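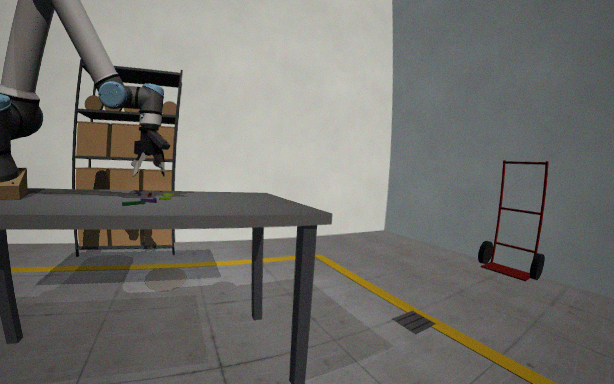 What is an extended warranty?

It's a service contract. You pay extra, usually at the register or on the checkout page, and a company promises to repair or replace the product if it fails in certain ways during a certain stretch of time. The word "warranty" is doing some heavy lifting there. A real warranty comes with the product and is part of the price. What you're being sold is closer to insurance on a blender.

Who writes this page?

I do. My name is Theresia Leitner, and I spent 17 years behind the service desk of an appliance store, where part of my job was selling these plans and a bigger part was explaining to people why theirs didn't cover what they thought it covered. I don't sell plans now and I don't get paid when you buy one or skip one.

Are they ever worth buying?

Sometimes. I'd look at one if a repair would really hurt you financially, if the plan is cheap next to the price of the product, and if you've read the contract and still like it. That last condition knocks out most of them. The seller has to price the plan so that, across all its customers, it takes in more than it pays out. You might be the customer who comes out ahead. The odds were set by somebody who would prefer that you aren't.

The salesperson said this model breaks down a lot. Doesn't that mean I should get the plan?

I'd ask why they're selling it to you. I've heard this pitch made a few minutes after the same person called the same washer the most dependable thing on the floor. If a model really does break a lot, buy a different model.

Doesn't the plan start the day the manufacturer's warranty ends?

Read the start date. Many plans run from the day of purchase, so a three-year plan on a product with a one-year manufacturer's warranty may give you two years of anything new. The first year isn't always empty, because some plans add things like power surge coverage right away. But you should know how many months you're paying for that you'd otherwise get free.

My plan says "covers everything." What doesn't it cover?

Look for the page headed "Exclusions" or "What is not covered." It's usually longer than the page about what is. The ones I saw most often were normal wear and tear, cosmetic damage, batteries, bulbs, filters, seals, knobs, rust, pests, "improper installation" and "failure to maintain." Wear and tear is the one to worry about. A pump that quits after four years of laundry has worn out, or it has failed, depending on who is reading the form.

What does "failure to maintain" mean in practice?

It means they can ask you to show that you did what the manual says. Clean the condenser coils, run the descaling cycle, replace the filter on schedule. Few people keep receipts for water filters. If you do buy a plan, start a folder, put the manual in it and write down dates. I know how that sounds. I also know what the claim form asks.

I bought a Futico plan with my refrigerator. Why is the paperwork from Nolloro?

Three different companies can be involved in one plan. There's the one whose name is on the brochure, the one that answers the phone, and the one that's on the hook for the money. Look in the contract for the words "administrator" and "obligor." The obligor is the one that owes you the repair. In your case, from the papers you sent me, Futico sold it, Nolloro administers it, and the obligor is named in small print on the back page. Write that name down and keep it somewhere other than the refrigerator door.

How long should I expect to wait for a repair?

Most contracts don't promise a number, and I'd be suspicious of anyone who gives you one out loud. The phrase is usually "within a reasonable time" or "subject to parts availability." One reader with a Gautier range waited nearly 60 days for a control board and cooked on a hot plate the whole time. Her plan had no loaner clause and paid nothing for the wait. If the product is something you can't live without, ask what happens during the delay and ask them to point to the paragraph.

What is a "no lemon" clause?

It says that if the same part has to be repaired a certain number of times, they'll replace the product. Fine idea. Check two things. Does it have to be the same part each time? And does a visit count if the technician didn't replace anything? In many contracts a visit that ends in "could not reproduce problem" counts for nothing, so have the technician write down what you reported — in your words — before he leaves.

If they replace it, do I get a new one?

You may get a refurbished one, or a gift card for its current value as they figure it. A reader paid $594 for a Tremavix dishwasher and expected that amount back. The contract allowed the company to pay the price of "a product of comparable features," and the product they picked was on sale. Taking the offer usually ends the plan too, with no refund for the months left.

Can I cancel?

Usually, and often for a full refund if you do it early and haven't made a claim. After that it tends to be a partial refund, sometimes minus a fee. Rules vary by state, so check with your state's insurance or consumer office before you take the call center's word for it. Cancel in writing. Keep a copy.

I got a letter saying my coverage is about to expire. Is it real?

Probably not. If it doesn't name your product, your plan number and the company you bought from, throw it out. If it does name them, call the number on your original contract and not the one in the letter.

Doesn't my credit card already do this?

It might. Some cards add time to the manufacturer's warranty at no charge, and some cards that used to do it have quietly stopped. Call the number on the back and ask for the benefits guide in writing. You'll generally need the receipt, the card statement and a copy of the original warranty.

So what do you do yourself?

I put the price of the plan in a savings account every time I turn one down. It has paid for a dryer belt and a microwave so far, and there's money left in it. I've been lucky with the furnace.

Will you read my contract for me?

I'll read the exclusions page if you send it as plain text, but I'm slow, especially in May when everybody's air conditioner dies. I'm not a lawyer. If there's real money at stake, talk to one.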